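로봇이 내 방을 치워 줄 날은 언제 올까?

집안일과 기계에 관한, 조금 김빠지지만 솔직한 설명
2025년 4월 29일

먼저 나쁜 소식부터 전할게요. 이 글을 다 읽어도 여러분 방은 그대로입니다. 양말은 여전히 침대 밑에 있고, 그 양말을 꺼낼 사람은 아마 여러분일 거예요.

만화나 영화에 나오는 로봇은 참 부지런합니다. 아침밥을 차리고, 강아지를 산책시키고, 악당까지 물리친 다음 설거지도 해 놓지요. 그래서 많은 어린이가 묻습니다. "그런 로봇은 왜 우리 집에 없어요?" 어른들도 같은 걸 묻습니다. 설거지가 쌓였을 때는 어린이보다 훨씬 큰 목소리로요.

이 글에서는 기계가 지금 어떤 집안일을 할 줄 알고, 어떤 일 앞에서 쩔쩔매는지 알아보겠습니다. 가게나 공장에서 하는 일도 조금 살펴볼 거예요.

이미 우리 집에 있는 일꾼들

세탁기를 로봇이라고 부르는 사람은 별로 없습니다. 하지만 옛날에는 빨래를 하려면 물을 길어 와서 비누칠을 하고, 방망이로 두드리고, 헹구고, 비틀어 짜야 했어요. 지금은 단추 하나를 누르고 만화책을 보러 가면 됩니다. 집안일을 대신하는 기계로는 꽤 훌륭한 성적이지요.

식기세척기도 있고, 전기밥솥도 있습니다. 바닥을 돌아다니는 로봇 청소기도 있고요. 로봇 청소기는 먼지를 잘 빨아들이지만, 가끔 바닥에 놓인 충전선을 삼키고는 도와 달라고 웁니다. 그러면 사람이 가서 구해 줘야 해요. 누가 누구를 돕는 건지 잠깐 헷갈리는 순간입니다.

이 기계들에게는 닮은 점이 하나 있습니다. 저마다 정해진 일 하나만 한다는 점이에요. 세탁기는 밥을 못 짓고, 밥솥은 빨래를 못 합니다. 밥솥에 양말을 넣어 보고 싶은 사람은 참아 주세요.

게다가 앞뒤에 남는 일은 전부 사람 몫입니다. 세탁기에 옷을 넣는 일, 주머니에서 휴지를 꺼내는 일, 다 된 빨래를 꺼내 널고 개는 일 말이에요. 휴지를 깜빡하면 어떻게 되는지는 한 번 겪어 본 사람이면 잘 압니다.

공장 로봇은 왜 그렇게 잘할까?

공장에 있는 로봇 팔을 영상으로 본 적이 있나요? 자동차 문짝을 번쩍 들고, 불꽃을 튀기며 쇠를 붙이고, 지치지도 않습니다. 저렇게 힘세고 정확한 팔이라면 컵 하나 치우는 건 쉬워 보이지요.

그런데 공장은 로봇을 위해 미리 꾸며 놓은 곳입니다. 부품은 늘 같은 자리에 옵니다. 모양도 같고 방향도 같아요. 바닥에 장난감 블록이 굴러다니지 않고, 고양이가 부품 위에서 낮잠을 자지도 않습니다.

예를 들어 볼게요. 아르크베리(Arkberg)라는 상자 공장이 있습니다. 이곳의 로봇 팔은 똑같은 상자 1,000개를 똑같은 자리에 내려놓습니다. 첫 번째 상자도, 마지막 상자도 줄이 딱 맞아요. 여러분이라면 다섯 번째 상자쯤에서 간식을 찾았을 겁니다. 그 대신 상자 하나가 엉뚱한 방향으로 누워서 오면 기계가 멈추고 경고등이 켜집니다. 그러면 사람이 와서 상자를 톡 돌려놓고 가지요. 사람에게는 하품하면서도 할 수 있는 일입니다.

여러분 집에 있는 컵을 떠올려 보세요. 손잡이가 있는 컵, 없는 컵, 유리컵, 종이컵, 우유가 반쯤 남은 컵. 어제는 식탁에 있던 컵이 오늘은 책장 위에 있습니다. 왜 거기 있는지는 아마 컵 주인도 모를 거예요. 로봇에게 집은 날마다 문제가 바뀌는 시험지와 비슷합니다.

가게는 집과 공장의 중간쯤

파게이트(Pargate)라는 동네 가게에서는 문을 닫은 뒤에 기계가 통로를 돌며 바닥을 닦습니다. 통로가 넓고 곧아서 기계가 다니기 좋아요. 여기까지는 순조롭습니다.

선반 정리는 이야기가 다릅니다. 과자 봉지는 집으면 찌그러지고, 유리병은 놓치면 깨지고, 복숭아는 조금만 세게 쥐어도 멍이 듭니다. 어떤 손님은 콩 통조림을 들고 가다가 마음이 바뀌어 아이스크림 옆에 두고 가기도 해요. 사람 점원은 그걸 보고 한숨을 쉬며 제자리에 갖다 놓습니다. 기계가 같은 일을 하려면 물건을 알아보고, 여기 있을 물건이 아니라는 걸 알아차리고, 알맞은 힘으로 집어서, 다른 물건을 쓰러뜨리지 않고 옮겨야 합니다. 한숨은 안 쉬어도 됩니다.

쉬운 일이 어렵다니!

로봇을 만드는 사람들은 오래전부터 이상한 점을 알고 있었습니다. 사람이 어려워하는 일을 컴퓨터는 잘하는데, 사람이 쉽게 하는 일은 컴퓨터가 어려워한다는 거예요.

큰 수를 곱하거나 체스를 두는 일은 사람에게 어렵습니다. 컴퓨터는 금방 해내지요. 그런데 구겨진 수건을 집어 반듯하게 접는 일은 어떨까요? 수건은 집을 때마다 모양이 달라집니다. 모서리는 접힌 천 사이로 숨어 버리고요. 어린이도 대충은 하는 일인데, 로봇은 모서리가 어디 갔는지 찾느라 한참 걸릴 수 있습니다.

사실 여러분 몸은 아기 때부터 연습을 아주 많이 했어요. 숟가락을 던지고, 죽을 엎고, 블록을 쌓고 무너뜨리면서 말이지요. 그때는 다들 그걸 말썽이라고 불렀지만 꽤 중요한 공부였습니다. 다음에 뭔가를 엎으면 이 이야기를 해 보세요. 통할 거라는 약속은 못 합니다.

손이 하는 일도 대단합니다. 달걀을 집을 때와 무거운 책을 집을 때 여러분은 손에 다른 힘을 줍니다. 생각하지 않아도 저절로 그렇게 돼요. 미끄러진다 싶으면 손가락이 알아서 더 꼭 쥡니다. 로봇 손에 이런 감각을 넣어 주려는 연구는 지금도 계속되고 있습니다.

칠판 지우기라는 큰 모험

이번에는 아주 작은 집안일 하나를 골라 봅시다. 화이트보드에 그린 낙서를 지우는 일입니다. 여러분이라면 지우개를 들고 쓱쓱, 끝이지요. 못 하겠다고 버티는 시간이 더 깁니다.

로봇은 이 일을 작은 조각으로 나누어야 합니다.

1. 찾기. 로봇은 카메라로 탁자를 내려다보고 무엇이 보드이고 무엇이 지우개인지 가려냅니다. 보드가 반질반질하면 빛이 비쳐서 낙서처럼 보일 수도 있어요. 그림자도 골칫거리입니다. 로봇이 자기 팔 그림자를 얼룩으로 착각하면 지워도 지워도 안 지워지는 얼룩이 생기는 셈이니까요.

2. 집기. 로봇의 손은 대개 집게처럼 생겼고 영어로 '그리퍼'라고 합니다. 손가락이 다섯 개인 것도 있지만 두 개뿐인 것도 많아요. 지우개를 너무 살살 잡으면 떨어뜨리고, 비뚤게 잡으면 모서리로만 문지르게 됩니다.

3. 붙잡기. 보드가 탁자 위에서 미끄러지면 곤란합니다. 사람은 한 손으로 보드를 누르고 다른 손으로 지웁니다. 로봇도 두 팔을 쓸 수 있지만, 그러려면 두 팔이 서로 부딪치지 않게 맞춰 움직여야 해요.

파란 지우개와 낙서가 있는 보드, 그리고 로봇의 팔이 한 탁자에 모이면 이런 모습이 됩니다. 왼팔은 잘 보이는데 오른쪽 집게는 끝만 살짝 나와 있지요.
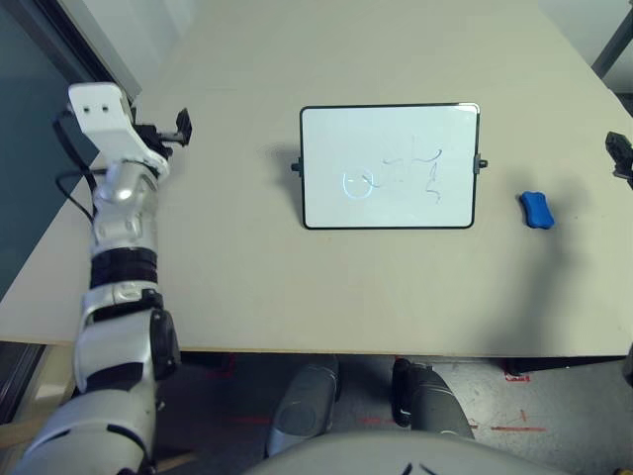 4. 문지르기. 살짝 대면 낙서가 남고, 세게 누르면 보드가 밀립니다. 동그라미 하나를 지우는 것과 꼬불꼬불한 선을 지우는 것도 달라요. 선이 꼬불거리면 지우개도 그만큼 넓게 다녀야 합니다.

5. 확인하기. 다 지워졌는지 보고, 남은 곳이 있으면 다시 문지르고, 없으면 멈춥니다. 멈추는 것도 실력이에요. 깨끗한 보드를 저녁까지 문지르는 로봇은 성실하긴 해도 쓸모가 별로 없습니다.

로봇은 어떻게 배울까?

한 가지 방법은 사람이 로봇의 팔을 조종하면서 같은 일을 여러 번 보여 주는 것입니다. 로봇은 그때 카메라에 찍힌 장면과 팔의 움직임을 함께 기록합니다. 그런 기록을 많이 모아서 '이런 장면에서는 이렇게 움직인다'는 것을 익혀요.

지우개 자리도 자꾸 바꿔 줘야 합니다. 지우개가 늘 오른쪽에만 있으면, 왼쪽에 놓인 날에 로봇이 빈 곳을 야무지게 집을지도 모르거든요. 낙서를 300번 지운다면 낙서도 여러 가지로 그려야 합니다. 낙서를 많이 그려야 하는 직업이 있다니, 장래 희망을 고칠 사람이 있겠네요.

컴퓨터 속에 가짜 부엌이나 가짜 방을 만들어 놓고 연습시키기도 합니다. 그곳에서는 접시를 깨도 빗자루가 필요 없어요. 다만 가짜 접시와 진짜 접시는 조금씩 달라서, 진짜 부엌에 오면 또 배워야 합니다.

그래서, 이제 할 수 있나요?

조금은요. 연구실에서는 로봇이 빨래를 개고, 컵을 옮기고, 탁자를 닦는 모습을 볼 수 있습니다. 하지만 로봇 영상을 볼 때는 몇 가지를 물어보세요. 빠르게 돌린 영상인가요? 뒤에서 사람이 조종하고 있나요? 몇 번 해 보고 몇 번 성공했나요? 처음 보는 집에서도 할 수 있나요?

마지막 질문이 특히 어렵습니다. 집에서 일하는 로봇은 안전하기도 해야 해요. 컵을 잘 치우더라도 동생 발을 밟으면 안 되니까요.

집에서 해 보는 로봇 놀이

준비물은 작은 화이트보드와 지우개, 그리고 말을 아주 잘 듣는 친구 한 명입니다. 세 번째 준비물이 가장 구하기 어려워요.

친구가 눈을 감고 로봇이 됩니다. 두 손은 엄지와 검지만 씁니다. 여러분은 말로만 명령을 내려서 보드의 낙서를 지우게 하세요. "지워!"라고만 하면 안 됩니다. "오른손을 앞으로, 조금 더, 이제 내려, 집어"처럼 하나씩 말해야 해요. '조금'이 얼마만큼인지를 두고 다툼이 생기면 제대로 하고 있는 겁니다. 끝나면 역할을 바꿔 보세요.

낱말 풀이

그리퍼: 물건을 집는 로봇의 손.
센서: 빛, 거리, 힘 같은 것을 알아차리는 부품. 카메라도 센서의 하나예요.
원격 조종: 떨어진 곳에서 사람이 기계를 움직이는 것.
자동화: 사람이 하던 일을 기계가 스스로 하도록 만드는 것. 방 청소를 동생에게 시키는 것은 자동화가 아닙니다.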